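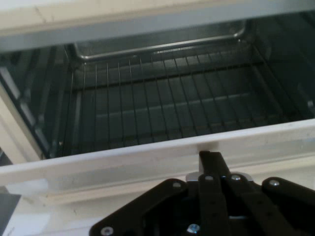 Wrist camera view with the door down. The rack and tray are both visible from this position.

Teaching a tabletop arm to open a toaster oven

This page covers the door part of the build: mounting the arm, finding the handle, saving the poses and writing the open and close moves. It assumes the arm is already assembled, the motors have their IDs, and you can jog each joint from your computer. If not, do that first. The steps were written for the Endard arm with the stock two-finger gripper, but anything with a similar reach should work.

Keep the oven unplugged for all of this. You don't need heat to teach a door move, and you will have your hands in there a lot.

What you need

– The arm, its power supply and a USB cable
– One camera on the wrist and one on a stand beside the table
– A toaster oven with a drop-down door and a bar handle
– Clamps for the base
– A small bowl and a slice of bread for later
– Masking tape and a pencil
– A hex key set

Step 1. Fix the base

Clamp the base hard to the table. Push the arm sideways at full reach and watch the base. If it rocks, add another clamp or move closer to a table leg. Most bad door pulls I had in the first week came from the base shifting a little and every saved pose being off after that.

Torque the motors only after the clamps are tight. Keep the power switch where you can reach it without leaning over the arm.

Step 2. Place the oven

The distance between the arm and the oven matters more than the angle. Too close and the door has no room to come down before it meets the arm. Too far and the arm is nearly straight at the handle, where it has little strength left.

Open the door by hand and leave it open. Move the oven until the wrist can get past the end of the door and back out again. Then close the door and check that the fingers still reach the handle with the elbow bent. Mark the feet of the oven with masking tape and draw a pencil line on the tape. If somebody bumps it you can put it back without teaching everything again.

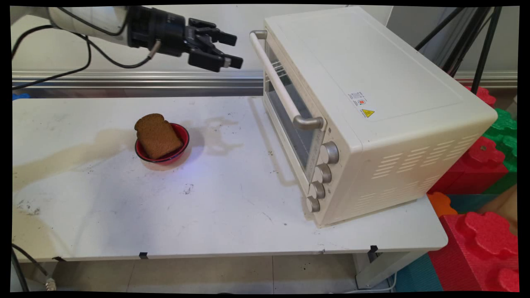
Step 3 is choosing where on the handle to pull. The middle of the bar is the best place because the door comes down evenly, and near the ends you lose clearance fast. Our bar is held by a metal mount at each end, and a finger that drifts too far along will run into one of them. Start your approach with the fingers in open air beside the handle, a little higher than you think you need, and come in slowly from there. Set the bowl well off to the side before you start. With the bread standing up in it the way ours is, it is taller than it looks from the wrist camera, and a wide swing of the forearm can catch the top of the slice.

Step 4. Save the poses

Jog the arm by hand or with the leader arm and save each of these. Use names you will understand next month.

home – arm folded back, clear of the door
pre_handle – fingers close to the bar, not touching
hook – fingertip under the bar
pull_1 – door just off its catch
pull_2 – door halfway
pull_3 – door fully down
clear – fingers off the handle and backed away

You need the in-between pull poses. The handle travels in an arc around the hinge, and a straight line from hook to pull_3 cuts across that arc. The gripper will then either slip off or drag the whole oven toward the base. I tried it with only a start and an end pose and the oven moved 6 mm off its tape marks on the first run.

When you save the hook pose, don't squeeze the bar. Put one finger under it and leave the other open. A tight grip fights the change in angle as the door comes down, and the wrist motor gets warm doing it.

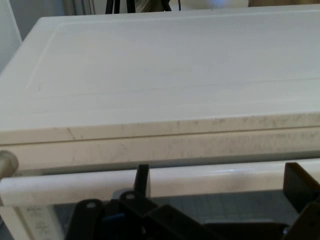

Save hook two or three times and compare the joint values. If they differ by more than a degree or so, the arm is sagging under its own weight between saves. Raise the shoulder slightly, save again, and use that one.

Step 5. Set the speeds

Our controller takes speed as a number up to 200. These values work for us:

home to pre_handle: 40
pre_handle to hook: 28
hook to pull_1: 28
pull_1 to pull_3: 40
clear to home: 40

The pull off the catch needs force more than speed. If the motor stalls there, move the hook pose toward the middle of the bar before you raise the torque limit. Raising the limit was my first fix and it cracked a printed bracket. Tihomir Lazarević cut me a new one at Tarkow, the shared shop where I do this work, and it has held since.

Step 6. Closing the door

Closing is easier. Come in below the open door with the gripper shut and lift it with the backs of the fingers. Use two poses on the way up and one short push at the end. Keep the push short. The door needs very little, and a long push moves the oven.

Step 7. Test it

Run open and close by themselves until they work several times in a row without you touching anything. Only then add the bread. After each session, look over the screws on the gripper linkage and snug up any that have backed out. Mine do this often enough that I now leave the hex key on the table.

If something goes wrong

The finger slips off during the pull: pull_1 is too low, or you skipped it.
The oven slides: slow down, then put rubber pads under the feet.
The wrist camera shows only the top of the oven: pre_handle is too high for a useful view of the bar. Lower it a bit and tilt the wrist.
The arm stops with no error: check the motor cable at the elbow first.

Picking up the bread and placing it on the rack gets its own page, planned for September.

Related
Clamping a small arm to a folding table
Grondell gripper fingers: print settings and fit
Wiring a second camera without a hub
Nedeljković workbench notes, part two

Last edited 8/9/26 | Contact | Back to top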